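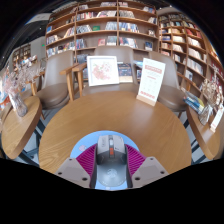
I'd been putting off this conversation for months, partly since I knew I'd come out of it feeling guilty about my tap water. But on a rainy Friday in April I drove out to Ostis to meet a well-water adviser who asked me to leave her name out ("my neighbors already call at dinnertime"), and I'm so glad I went!

She spent years testing samples for a small lab called Tollar before going out on her own, and she started in on me before I'd even taken my coat off. When had I last tested my well? I mumbled something. "That means never," she said. Well, yes.

Her big worry is nitrate. "You can't taste it, you can't smell it, and it doesn't stain your sink," she told me. "People call me about rust because rust is ugly. They don't call me about nitrate." Last spring she tested 149 private wells in the valley, and 45 of them came back higher than she'd want for a household with a baby. Boiling makes it worse, by the way — the water goes off as steam and the nitrate stays in the pot. I had no idea.

So what should a person do? "Test every spring, after the thaw," she said, "and again if there's been flooding or somebody's put in a new septic system nearby." She likes to see the paperwork kept in one folder, going back years. Her longest-running family, out on Skindotau Road, has four decades of results in a shoebox, and she talks about that shoebox the way other people talk about their grandchildren.

I asked about filters, because I'd nearly bought a pitcher the week before. She winced. "A basic carbon pitcher is fine for taste. It won't do much for nitrate." For that she usually points people to reverse osmosis under the kitchen sink, and she wants the water tested again once it's in.

We finished up over lentil soup from Yüksel, the little place by the bridge (get the bread too), and she sent me home with two sample bottles. Mine go in the mail Monday morning.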